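Ticket: Resonance on test bench 2, Pulcombe site
Opened by: Kyriaki Xenos
Assigned to: Radymyr Boiko
Status: Closed

Problem as reported
The Brastumex pump on bench 2 shakes badly near the middle of its speed range. It runs quietly at low speed and again near full speed. The bench frame rattles, and the flow reading jumps while it does. The pump was moved here from the Cullinane building and bolted to the same rubber mounts it had there.

Checked first
Coupling alignment is within limits. Impeller balance was redone by Raymonde Grewal, no change. Hold-down bolts were at the right torque. 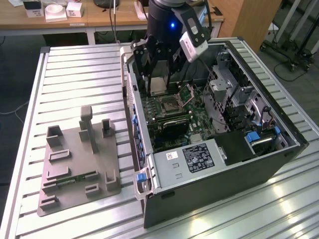

Bump test
Pump off, accelerometer on the bearing housing, frame struck with a soft hammer. There is one clear peak, and it sits right on the running speed where the shaking is worst. Damping looks very low. The response takes a long time to die out after each hit.

I ran the coast-down from full speed as well. Amplitude climbs, the phase swings through 90 degrees at the same speed as the bump test peak, then it drops off. So we are running on the natural frequency of the pump and mounts together.

Comment from Angeliki Moschos
The frame at Cullinane was bolted to a concrete block. Bench 2 is a lot lighter. Same mounts, different mass under them — I would not expect the old numbers to hold.

Fix tried
Added 200 kg of steel plate to the base. The peak moved down, but startup still passes through it and the rattle was only shorter. Swapped the four mounts for the stiffer Zolteo type and took the plate back out. The peak is now above the top running speed.

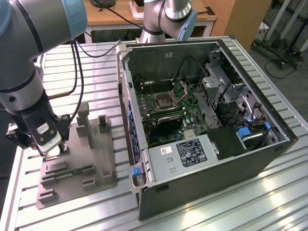 Open computer tower next to the fixture plate.

Result
Full speed sweep done two times, up and down. No peak inside the range and the flow reading holds steady. Old mounts are tagged and on the shelf by the door.

Still to do
Repeat the bump test in July, after the rubber has settled. Apostolos Tsakiris has the accelerometer until then.

Closed March 20, 2022, R. Boiko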